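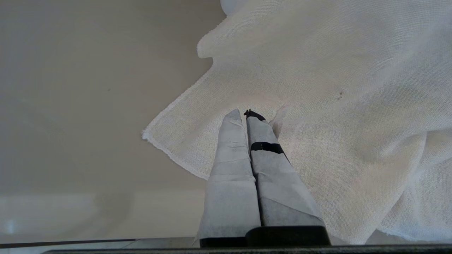

News > Press releases > Travel and leisure

News Events Timetable Getting here Contact

Print this page | E-mail this page

Fonska ferry to run all year from October

The little passenger ferry across the Fonska will sail right through the winter for the first time, linking Ellberg with the villages on the east bank every day except Christmas Day and New Year's Day. The first winter boat leaves Ellberg quay at 6.40 am and the last one back is at 9.15 pm. We are delighted!

Until now the ferry has stopped at the end of September and come back at Easter. In between, anyone on the east bank has had to go round by the bridge at Skorus, a long way on a dark morning if you have a shift to start or a college bus to catch. Last winter we ran a trial on Saturdays only, and hoped for a few dozen people a week. By the end of February we had carried 3611, many of them with bikes, shopping, pushchairs and (on one very lively trip) most of a brass band.

The winter service will use the Van Damme, the larger of our two boats. She has seats for 114 and a closed lower deck, and over the summer she has been given new heaters, better lighting on the steps and a ramp that copes with low water. The smaller boat goes into the yard at Skorus for repainting and will be back for the Easter timetable.

Fares stay as they are. A single can be paid for on board by card or cash, and the ten-trip ticket now lasts until it is used up, so the half-finished ones in kitchen drawers all over Ellberg are good again. Bikes go free outside the morning rush. Dogs have always gone free and always will.

We asked for views on the timetable in June, and 1039 replies came in by post, online and through the box at the ticket office. We read them all. The biggest request by far was for an earlier first boat, which you now have. The second was for a later one on market evenings, and there will be an extra sailing at 10.30 pm on those nights from November. Plenty of people also asked for hot drinks on board. The kiosk on the lower deck will open for the first four sailings each morning, with tea, coffee, soup and rolls from the bakery on the quay.
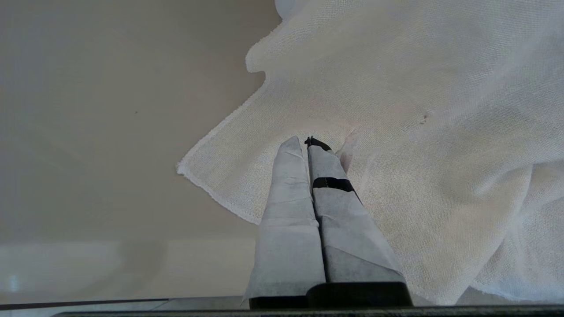

One regular passenger from the east bank wrote that the Saturday boats had changed her winter completely, that she had seen more of her sister in three months than in the three years before, and that she would be on the first sailing "even if it snows sideways".

It may well do. In high wind or thick fog the ferry will wait at Ellberg until the skipper is happy to cross, and a replacement bus will run by way of Skorus. Notices will go up at both landings and on the timetable page as early as we can manage, normally by 6 am.

To mark the start of the service, the first 200 passengers on opening day will travel free. There will be music on the quay from midday and a chance to look round the wheelhouse between sailings.

Printed timetables will be at the ticket office, the library and both landings from the middle of September. Large print copies can be posted on request.

Ends

Notes to editors

The Fonska ferry is run by Ellberg Quay Ferries. Reporters are welcome on any sailing during opening week; please let the ticket office know the day before so that we can keep a seat.

Print this page | E-mail this page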